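Reading time: 6 minutes

Travel Writing, Week 4
Small towns and the roads between them
Handout for the session on Mon 21 October

Bring your notebook and the two extracts from last week. We will spend the first part of the session on the lecture points below and the rest on your Pemness drafts.

1. Where we had got to

Last week we looked at city pieces, and at how a writer deals with having too much material. This week's problem is the other one. You have driven for three hours, stopped in a town with one main street, and written half a page. The usual response is to fill the gap with scenery, or with how you felt about the drive. Both can work in small amounts. Most first drafts have too much of each.

By "small town" I mean somewhere the reader has probably not heard of and has no picture of. That matters more than size. A writer can say "Venice" and the reader does half the work. If you say "Pemness", the reader has nothing, and you have to build the place before anything can happen in it.

2. The passing-through problem

Most travel writing about small places is written by people who were on their way to somewhere else. There is nothing wrong with this, but it affects the writing in ways you should learn to spot.

The town is judged by what it offers the traveller. Fuel, food, a bed, a toilet. A closed café becomes a sign of decline when it may only be a Tuesday.

The visit is short, so the writer leans on the first person met. One talkative man at a petrol station ends up speaking for a whole county.

The writer arrives with the town already half written. It will be either sleepy and charming or sad and boarded up. Look at how many published pieces use the word "forgotten". Ask who has forgotten it. The people who live there haven't.

Surprise is treated as a finding. "I was amazed to find a decent bookshop" tells us about the writer's expectations and very little about the bookshop. If you were surprised, ask what you had assumed, and decide whether the assumption is worth a sentence. Sometimes it is the best thing in the piece. More often it should go.

3. Extract A: the Chisholm piece

Read this again before the session. The writer spends a night in Chisholm because the road over the hill is shut. Points to note:

The road closure is dealt with in one sentence. Many of you would have given it a page.

Nothing is described until somebody is using it. We learn there is a bench outside the post office when two women move their shopping along it to make room for a third.

The writer gets something wrong (she takes the church hall for a school) and leaves the mistake in, with the correction two paragraphs later. Think about what this does for your trust in the rest.

Prices are given, and so is the time of the last bus. Small practical facts date quickly, and some editors will cut them. I would still put them in the draft.

The weakest part is the ending. She drives off at dawn, looks in the mirror and has a thought about time. The piece really finishes at the breakfast, and I would stop it there.

4. Extract B: the Vodano road

A different approach. The writer never stops for longer than an hour, and the piece covers the whole road from the coast up to Vodano. The towns are handled in a paragraph each. What holds it together is the road itself: who built it, who mends it, what goes along it and at what time of day. The lorries are more carefully observed than the people, and the writer seems comfortable with that.

Compare the two on these matters: how often the writer says "I"; how many named places there are per page; where the history goes (Extract A has almost none, Extract B puts it all in one block near the middle); and how each handles boredom. Long drives are boring. Extract B admits this once, early on, and then leaves it alone.

5. Facts and how to carry them

You need some facts. Readers will forgive a lack of drama sooner than vagueness. At the same time, a population figure in the first line makes any piece sound like a leaflet.

Try this with your own draft. Pemness has 2461 residents, according to the sign on the east road. Write three versions of the sentence that contains that number. In the first, simply state it. In the second, attach it to something: the number of seats in the hall, say, or the size of the school. In the third, let the sign carry it, and say where the sign is and what is behind it. Then decide whether the piece needs the number at all.

Check anything you were told in conversation. People get dates wrong about their own towns all the time, and they will be the first to complain when you print the wrong one. If you can't check it, say who told you.

6. Talking to people

Say what you are doing. You don't need to make a speech of it. "I'm writing something about the town for a class" is enough, and most people will either help or change the subject.

Ask about particular things. "What's it like living here?" gets you "quiet". "Who do you ring if the boiler goes?" gets you a story, and often a name to follow up.

Stay in one place for at least 20 minutes before you write anything down. Those of you who went to Pemness in a group found this hard. Go alone next time, or split up at the car park.
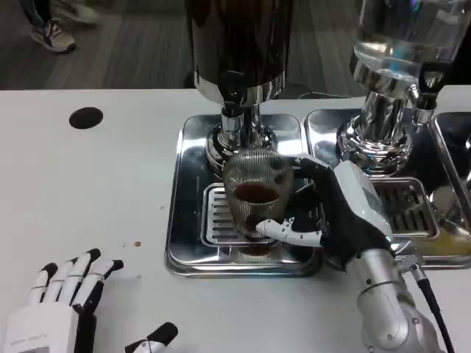 Write up the conversation the same day. By the following morning you will be remembering a tidier version. If you have a phrase word for word, put it in quotation marks in your notes. If you only have the gist, leave the marks off, so that you know later which is which.

Be careful with accents and dialect. A word or two in the right place is plenty. Spelling out a whole speech by sound makes the speaker look foolish and you look pleased with yourself.

7. Your position

You will have a view of the place before you get there, and it comes from where you grew up. Some of you are from big cities and some from villages smaller than Pemness, and the drafts show it. The city drafts were full of silence and sky. The village drafts noticed the parish noticeboard and who had parked where. I don't want either group to pretend. I do want you to know which one you are in.

A useful test is to imagine the piece pinned up in the town's own shop. Would people there recognise the street? They may not like all of it, and you are allowed to be critical, but they should not be puzzled about which town you visited.

8. Work for next week

Write 300 words on one stop on a journey you have made more than once. It can be a station or a service area. No weather in the first paragraph. Bring a printed copy.

Read the opening chapter of the Clikmont road diary in the course pack. Mark every place where the writer compares the town to somewhere else, and be ready to say which comparisons you would keep.

9. Assessed piece

The long piece is due in December. It should be 2000 words, about a place you have visited at least twice during the course. One visit should be on a weekday. Hand in your notes with it. They are not marked for neatness, but I will read them alongside the piece, and I will ask about anything in quotation marks that I can't find in them.

Pemness may be used for the long piece, but only if you go back.

Questions about this handout: see the contact page | © Travel Writing course notes | Back to top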